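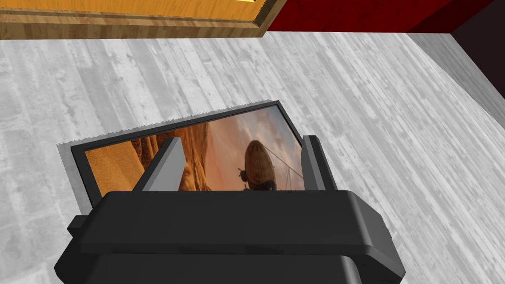
Inside Farnari > Galleries > The robot desk

Tue 22 December

A lot of you have asked what we get up to at the far end of the packing floor these days, so I finally sat down and made a gallery page (with far too much writing in it, sorry, I can't help myself). If you've only come for the pictures, scroll away. If you want to know how a shop full of framers ended up spending half its afternoons looking at a computer room that doesn't exist, stay with me.

I'm Heidrun Eberhard, and I've been at Farnari long enough to have wrapped pictures in newspaper. We frame prints, we store them, we load them up for hotels and offices, and when a hotel gets bored with its walls we take everything back and do it again. The glamorous part is the framing. The rest is lifting. On a heavy day in November one person on the returns bench can handle 89 framed pieces before the afternoon break, and every one has to be picked up from somewhere, turned over, checked, wiped and put down somewhere else. I did that job for years and I still can't kneel on my left side without making a noise.

We now have 2 arms on the returns side. They came through Ostermann, who do our shelving and conveyors, and the software that lets us rehearse things for them is called Huvus. The rehearsing is what surprised me most! I had imagined a truck pulling up, a robot coming out and somebody pressing a green button. What we got first was a login and a chair.

In Huvus you get a made-up room with floors and walls and furniture in it, and a made-up gripper, and you send the gripper after things. Most of the views come from just behind the gripper, so you're looking out over its two fingers at whatever it's pointed at. It took me a week to stop leaning sideways in my chair to see around it. Leonidas still leans. The rooms are nothing like our building, by the way. Ours is concrete and strip lights, and the practice ones have been decorated by somebody who really likes wood.

Our test object is a framed picture, naturally, and the one we all know best is the desert one with the big dish in it and the orange cliffs. It has a thin black frame and it gets laid on a gray plank floor at all sorts of angles. I must have looked at that print more often than at anything on my own walls at home. Essam wants to have it printed for the break room, full size, and hang it slightly crooked. I voted yes.

A flat frame on a floor is a horrible thing to pick up, if you've never tried it. With hands you get your nails under one corner, tip it, and slide your palm in, and you've done it before you notice. A gripper has two fingers and no nails. Do you go for the long sides or the short ones? Do you come straight down, or in at a slant? What about the backing, when it sticks out a little past the frame? We sat there, four grown adults, acting it out on the carpet with oven mitts on (my idea, and a very good one). Michalis Fragkou filmed us and I'm told the film will not be shared.

So that is the new work, and I want to say a bit about how it feels, as the newsletter version made it sound as though we'd all been waiting for it with balloons.

I wasn't. When the plan was first pinned up I went home and did sums at the kitchen table. I'm not a computer person. I'd built up a whole set of small skills, like knowing from the weight that the glass has been swapped for acrylic, or hearing a loose corner before I see it, and I couldn't picture where any of that went once an arm was doing the lifting. Orestis Papadakis told me it would be useful, and I thought, well, you would say that, you're the one who has to get us to turn up for the training.

He was partly right. The listening-for-a-loose-corner thing is gone from the first pass, and I miss it, and I think we let more bad corners through in the first weeks than we ever did before. We've put a hand check back in before wiping. That was our suggestion from the bench, it took two meetings, and it stuck. On the other hand, it was the bench people who could say straight off that you never take a frame by the top rail if you don't know what's holding it together. The Ostermann folks wrote that down as if I'd handed them a recipe.

The days are cut up differently too. I used to be on my feet from start to finish. Now I do mornings at the bench and then a sitting-down block in front of Huvus, going through runs and marking where the approach looks wrong. We work through them in batches of 200 and I won't pretend it's thrilling by the end. My back is better and my eyes are worse. We asked for a break from the screen every 20 minutes and we got it, though you have to be a bit stubborn about taking it when the person next to you keeps clicking.

Here's one from my own pile, and then I'll carry on.

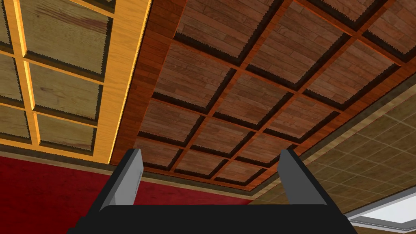 Fingers wide open and all that ceiling. Simulated view from Huvus, looking up past the gripper.

I'm very fond of that one. You spend so much time looking down at floors in this job that a coffered ceiling feels like a day out! There's the reddish one in the middle, a paler wooden one over to the left, and then plain beige tiles on the right, like the dentist's. I'd never have put those three together, but I'd also never have painted the wall that red, so what do I know.

Look closely at the edges of the square panels and you'll find a dark jagged line around each one, like the teeth on a bread knife. Leonidas Karamanlidis says it looks like a drawing glitch to him, and after a while you stop seeing it. I haven't stopped. I spent my working life looking for chipped edges and I can't switch that off, so for the first few days I kept flagging them as damage. Every panel! Essam had to come and sit with me and go through which things count as the room being wrong and which count as the gripper being wrong. We only mark the second kind. I think we should mark both, and I've said so, and it's on a list.

What you learn from an open hand and a ceiling is a fair question, and my sister asked it over dinner. For me, it's the fingers. You get a nice plain look at them without anything in between, the flat gray faces and the black down the outer sides, and I used a printout of that very view when I was explaining to the evening shift how wide the gap is compared with the frames we get. People who'd been nodding politely for a month suddenly had opinions. One of them wanted to know what happens with the deep box frames, which we hadn't tried, and we've been trying them ever since.

The evening shift is where I'd like things to go better. They've had less time on Huvus than we have, they mostly meet the arms when something has stopped, and it isn't much fun being the person who only gets called over for the bad bits. Michalis has drawn up a swap so that everyone gets a turn at the desk and nobody gets stuck there either. A couple of people don't want a turn at all. They like lifting, they're good at it, and they don't want to sit and look at pretend floors. I've argued that they should be left alone about it, and so far they have been.

Pay came up too, of course. Reviewing runs was written up at first as "light duties," and if you've known me for more than five minutes you can imagine how that went down. It has its own line in the job sheet now. The wording is still clumsy but the grade is the same as the bench, and I'll take clumsy.

A few odds and ends I keep getting asked. Yes, you can come and see the arms, but ring first and wear flat shoes. No, they don't do the glass, and I haven't heard any plan for it. Yes, they have a name, Trarkitz is on the paperwork for the whole setup and so we call them Big Trar and Little Trar, even though they're the same size. And yes, we still need wrappers for the January returns! Leave a note at the front desk with your hours and ask for me or Orestis.

I've got more pictures to sort through and I'll add them when I get a quiet afternoon. Essam says the carpet and oven mitt film is staying where it is.

Filed under: People & Work, Automation, Behind the Bench

This site uses cookies to remember your gallery settings. By continuing to browse you accept our cookie policy.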